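Filed under: Notebook / Manipulation / Data

January 28, 2026

Really good day on the cloth work. The Helmy policy retrained overnight on the filtered demos and it is so much better at first contact that I ran the whole check again before letting myself write it down.

Background for anyone picking this up: we had 2,752 hand-held gripper demos going back to November, and until this week we trained on all of them. Plivov (the filter script) now scores each demo on the last stretch before the fingers close. If the gripper wanders or backs off in that stretch, the demo goes out. It threw away 154. I expected it to want far more than that! Went through a batch of the rejects by eye and nearly all were cases where the operator changed their mind about which fold to take.

Same network, same number of steps, same seeds. Only the data changed. Old policy: 60 trials, lots of hovering, fingers closing short of the fabric. New policy: 60 trials, and it missed the first grasp in 9 of them. I still have to go back and score the old runs by the same rule, so no side-by-side number yet, but you can tell the two apart within a couple of trials just by watching the approach.

Spent the afternoon on new demos at the daybed, blue cloth on the gray-beige seat. Fingers open on the way in, wrist low, no pausing over the cloth to think about it.

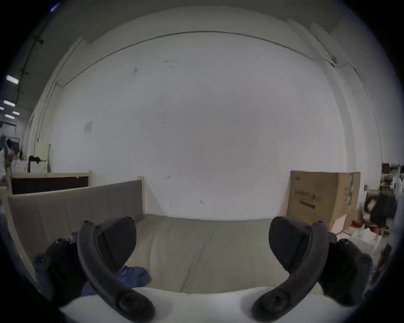
Protard asked whether the filter is just teaching the policy to be fast, and whether we'd see the same gain by dropping 154 demos at random. Fair, and I don't have an answer. The random-drop run is cheap so it goes in the queue tonight, three seeds.

Also wondering if we should cut the bad stretch and keep the rest of the demo. The transport part of the rejects looks perfectly fine and it seems a shame to lose it. Would need a change to the Prisano loader, which still assumes every episode ends in a release.

Loose ends:
- threshold in Plivov is hand-picked, sweep it
- crumpled vs. flat starts are mixed together in the trial sheet, split them
- rescore old runs (me, tomorrow, first thing)
- the right finger pivot screw on the hand-held wants checking before the next session

Left the random-drop config in the shared folder under helmy_rand. Please don't rename it while it's running!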